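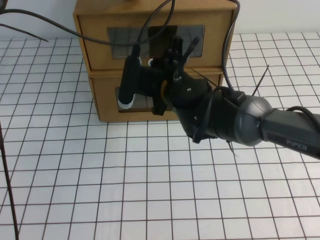
上一班交接时有同事提出，线束检查应该排在零点核对之前，理由是线缆一旦拉扯到腕部，零点读数再准也没有意义。默克赛德（Merkside）的值守人员后来按这个顺序改了点检表，沿用至今。

关于我们

布鲁瓦（Bruvar）是一家从事桌面机械臂工位搭建、维护与维修的技术服务公司。业务范围限于轻载机械臂及其末端夹爪、腕部相机、线缆和工作台面，不承接重载产线和移动底盘。公司在默克赛德设有维修间和测试间，备件库与测试间相邻。

我们的客户以高校实验室、职业院校实训室和小型研发部门为主。这类用户的机械臂数量不多，但启停频繁，任务更换快，夹爪和相机经常拆装。常见故障集中在线缆、紧固件和标定三个方面，电机本体的故障相对较少。本页以抽屉柜工位为例，说明我们的工作方式。

抽屉柜工位

该工位内部编号为 Duda，用于开合抽屉类动作的重复运行。工位由一台 PiPER 机械臂、一套双指夹爪、一只腕部相机和一个双抽屉小木柜组成，台面为白底方格。柜体为浅蜂蜜色，抽屉面板带深色透明窗。方格台面用于柜体复位：柜体每次移动后，以前沿对齐指定格线，再核对左右两侧的格数。没有格线参照时，复位误差会直接叠加到夹爪的接近轨迹上，表现为指尖擦碰面板或抓取落空。

工位的安装顺序如下。先固定机械臂底座，按对角顺序分两遍拧紧；再装夹爪，通电前用手确认两指活动无卡滞；然后装腕部相机，插头插到底；最后走线。走线完成之前不允许使能电机。

走线

腕部线缆是这一类工位上更换最多的部件。我们的做法是在腕部用细扎带固定，扎带只收到线缆不滑动为止，不得勒出压痕。固定点与插头之间留出弧度，弧度以腕关节转到两端极限时线缆仍不绷直为准。相机线缆从上方引入，运行中允许从柜体前方掠过，但不得进入两指之间，也不得挂到抽屉上沿。

扎带尾端的处理，各客户要求不一。调试阶段线路常有改动，尾端可以留长，便于辨认和更换；转入长期运行后统一齐根剪平。剪口毛刺用指腹检查，有刮手感的重新修剪。

换线时整根更换，不做中段接续。旧线贴标签，注明工位编号和失效位置，随维修单一并存放。

标定与核对

零点核对在断电静置后进行。机械臂回到停放位，逐轴读取角度，与交付记录比对。偏差超过允许值时，先查底座螺栓和夹爪安装面，再考虑重新标零。直接重新标零会掩盖机械松动，我们不建议用户自行操作。

腕部相机的外参在以下情况下必须重做：相机拆下过；夹爪支架松动过；机械臂与柜体或台面发生过碰撞。仅更换相机线缆且未触动支架的，做一次抽查即可。抽查方法是让夹爪停在柜前固定点位，比对抽屉缝在图像中的位置与交付时的存档图。

夹爪两指的平行度用塞尺检查。指面有胶垫的，胶垫起边即换，两侧同时更换。

维护周期

班前检查：线缆外皮、扎带、相机插头、急停。
每 300 次开合：夹爪指面清洁，检查支架螺钉的防松标记。
每 2,000 次开合：零点核对，外参抽查，底座螺栓复紧。
每 6 个月：整机返测试间，或由我方到现场完成同等项目。

开合次数以控制程序的计数为准，手动示教的动作也计入。程序重装后计数清零的，按维护单上最近一次的数字续计。

维修流程

用户报修时需提供工位编号、故障发生时的动作段、控制器日志和一张腕部近照。收到资料后先做远程判断，能在现场处理的，寄出备件和对应的作业单；需要返修的，由我方安排包装箱。机械臂返运前应置于停放位，夹爪和相机拆下后单独包装。

返修件到达后先做外观登记，再上电。未查明原因之前不更换部件。修复后在测试间连续运行 100 次开合，中间不停机、不人工干预，出现一次抓取失败即退回上一步重新排查。测试记录随机返还，包括各轴零点、外参数值和所换部件的批次。

无法复现的故障照实填写“未复现”，附测试条件，不收取维修费，只收运费。

合作单位

夹爪指面和相机支架由恩尼斯（Ernness）加工，按我方图纸供货，来料逐件检查孔位。图纸版本号刻在支架背面，订购备件时请一并注明。旧版支架与新版孔距不同，不能混装。

培训

我们为用户提供工位维护培训，地点在默克赛德测试间，上午讲走线和紧固，下午做零点核对与外参抽查的实操。参加者需自带本单位的点检表，培训结束前按实际工位修改完毕。培训每年二月和九月各开一期，其他时间可随交付安排在现场。

联系与备件

备件库常备腕部线缆、扎带、指面胶垫、支架螺钉和相机支架。相机本体和关节模组需提前询期。工作日下午四点前收到的备件订单当日发出，之后的顺延至下一工作日。报修和订购共用同一表单，填写时请勿漏填工位编号。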